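About Derkness

Hello, and thanks for clicking through to the page that hardly anyone clicks through to. Derkness is a very small robotics outfit in Bullholm. There are three of us, we all have other jobs, and for a good while now most of our evenings and far too many of our Sunday-best intentions have gone into a humanoid robot called Jardine.

I write most of what's on this site, so when you see "I" it's me, the one who does the software and the website and orders the bolts. The other two look after mechanics and electronics, and they've both asked me to keep them out of it (fair enough, they've read my writing).

We started out at the shared workshop on the other side of town, where we rented a bench and a locker. It's a lovely place and we still go there for the pillar drill and the gossip. But a robot that stands up needs floor, and floor at the workshop is always spoken for by somebody's kayak. So Jardine's legs moved into my spare room, then the arms came over, and that's been our test area ever since.
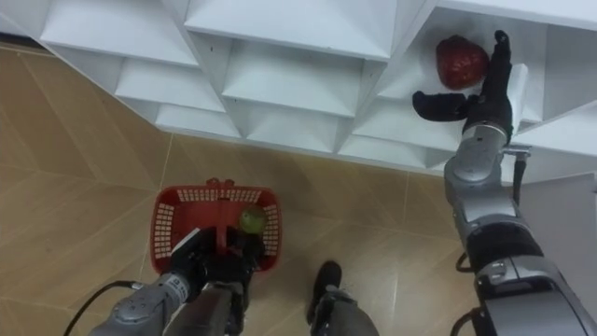

What we want is a robot that's useful in an ordinary room. That's really the whole idea! We aren't after backflips. We'd like Jardine to fetch things from a shelf and put them somewhere sensible, and we picked shopping as the first job because everybody understands it and the props are cheap. One arm looks after the basket and the other does the reaching, so you get a green fruit sitting in the basket down low while the right hand is up at the cubby going for the red one. Two arms doing two different jobs is miles harder than I thought it would be. When you're carrying shopping you don't think about your carrying arm at all, and we've ended up thinking about ours more or less constantly.

The shelf matters more than you'd guess. Cubbies have sides and a top and a back, so the hand has to come in at a decent angle or it clouts a panel. We tried a plain open plank first and got very pleased with ourselves, then swapped to cubbies and went straight back to square one. I'm glad we did it, though I wasn't glad that week.

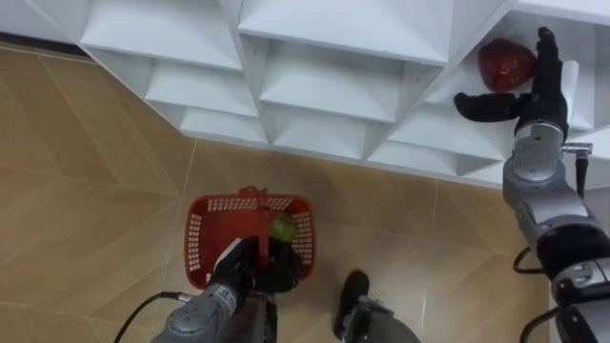 Left hand on the basket handle, right hand open beside the red fruit.

People ask about money, so I'll tell you. Up to the end of October we had spent £2,379 on cables, connectors, bearings, fixings and replacement bits, and that's only the things we've had to buy new since the move. The big parts were bought second-hand or came out of earlier projects, and I've promised the other two I won't add those up in public. We've no investors. We pay for it by doing small jobs for other people, mostly control boxes and sensor rigs for local firms, all made at the workshop.

Our best-known thing (well, known to the people who know it) is the Kurnau, a little motor driver board we designed for our own use and then started selling after a friend of a friend asked for one. We've sold 470 of them now. Jardine's code grew out of the test program for that board, and there are still a few function names in there from the very first version that make no sense to anyone but me. I keep meaning to tidy them up.
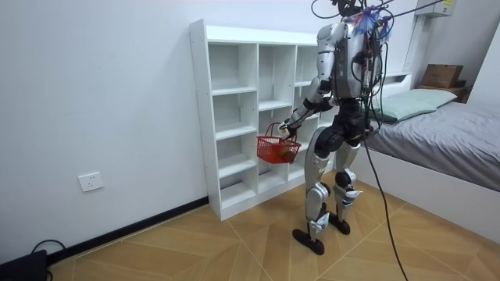
How we work is fairly simple. We meet two evenings a week, somebody makes tea, and we agree on one thing to try before anything gets switched on. One of us has a hand near the stop button the whole time and does nothing else, no phone, no biscuits. Whoever's on the laptop calls out each move before it's sent. It sounds terribly formal for a spare room, I know, but it's a heavy lump of metal and I'm fond of my toes.

We write everything down as well. Every attempt gets a line in the logbook with the date, the settings and a few words on how it went, and we've just gone past 3,000 lines. Some of the remarks are very sensible and some are just "no". When we've got the time I'd like to put the whole lot online, swearing removed, so that other people building at home can see what we tried. There isn't much out there between the toy kits and the university papers, and that's the gap we were stuck in when we began. 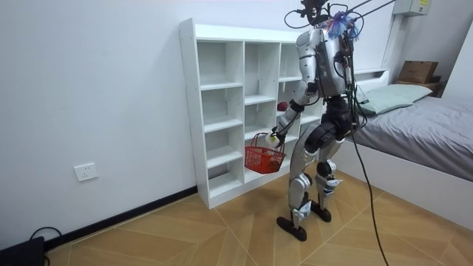

Basket in hand at the shelves, with one small red item waiting.

Next up is the walking. Standing and reaching is where nearly all our time has gone so far, and the legs have been patient about it. We'd like Jardine to take a few steps along the shelves with the basket held level, and after that we'll think about a bigger room.

If you're near Bullholm and you build things, do come and say hello at the shared workshop, we're usually there on open evenings and we're happy to talk about gearboxes for as long as you can stand it. Kurnau boards can be ordered from the shop page. For small jobs, use the contact form and tell us what you're trying to do in plain words, a sketch on the back of an envelope is absolutely fine. We try to answer within a few days.

Page last updated November 2021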